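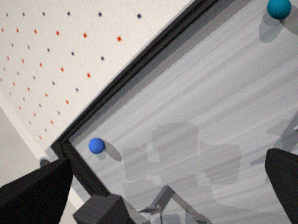
4.2 Recording a demonstration by remote control

1. Load task 77 in Vastetti and wait for both arms to report ready.
2. Squeeze the hand controller halfway to take control of one arm. The other arm holds its position.
3. Press Record, then move at a steady pace.

Note: Episodes longer than 3091 steps are split on saving.

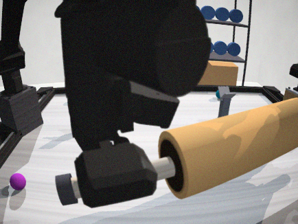
Grip point affects how well a demonstration replays. Close on the handle, next to the barrel, as with the rolling pin, and keep the pin level while you move.

4. Press Stop before you release the controller.

Caution: Do not switch arms while recording.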